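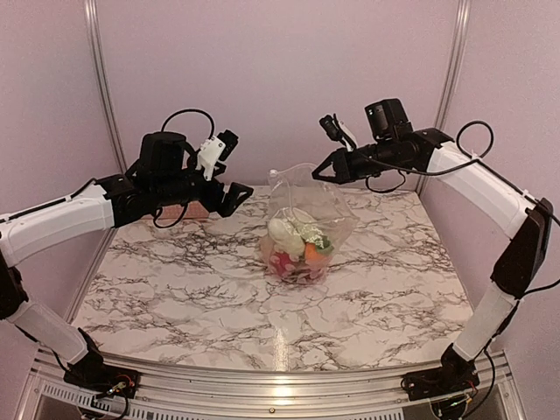
Clear produce bag, filled with mixed veg.

Zutura Clear Produce Bag, carton of 400
Sold by: Grastness Catering and Shop Supplies
Sizes: 3 (small, medium, large)
Rated load: 5 kg (large only)
Colour: clear
Closure: none supplied
Ships from: Plondgate

We stock a lot of bags and most of the claims made for them are rubbish. Zutura's leaflet calls this one a "freshness system". It's a plastic bag. It has no vents, no coating and no special film that we could find, and a cabbage will go limp in it at the same pace as in any other clear bag. If your vegies need to last, put them in the fridge.

What you're paying for is being able to tell an onion from a capsicum without undoing anything. For a fruit shop counter or a weekly box scheme that's worth having. For one household, a carton of 400 is silly, and we'd point you to the rolls.

The film creases easily and goes milky where it doubles over on itself. The leaflet says "glass clear", and we've asked Zutura to drop that. Pulled flat over a whole cabbage it shows the colour well enough. Bunched up at the neck it shows you mostly glare.

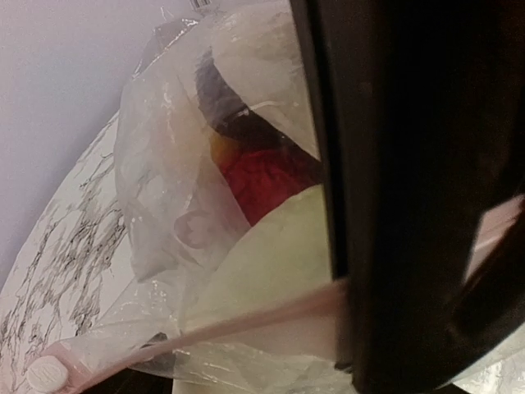 Stick-on labels are another matter. Barcode labels hold if you press them onto a smooth bit of film before filling. Put one on after the bag is full and you'll be hunting for a flat patch, and the scanner may not like what you end up with. Shops that label everything should try a few bags before ordering a carton. We'll send samples for the price of postage.

As for the 5 kg rating, that's the maker's number for the large and we wouldn't lean on it. Capsicums have stalks, and stalks poke. Two bags for heavy orders, or a box. 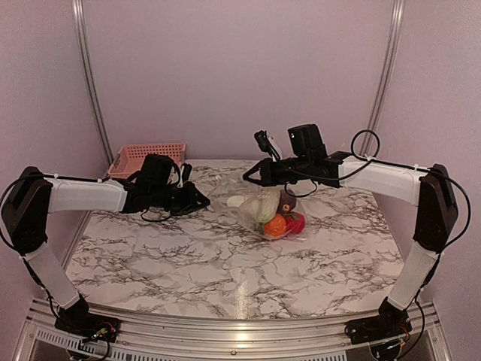
Colour Dubey
Product buyer, Grastness

Which size? The small suits loose onions or a couple of lemons. The medium does a day's salad things. Mixed veg with a head of cabbage wants the large, and the cabbage should go in first so the rest can settle next to it. If you pack into baskets for delivery, measure the basket, as a full large bag spreads out once you lay it down.

We don't sell these as reusable. The leaflet hints at it, but getting the inside clean and dry is more bother than most people will put up with.

Orders in before Thursday noon leave Plondgate the same day. Unopened cartons can come back. Opened ones can't, so please get the samples first.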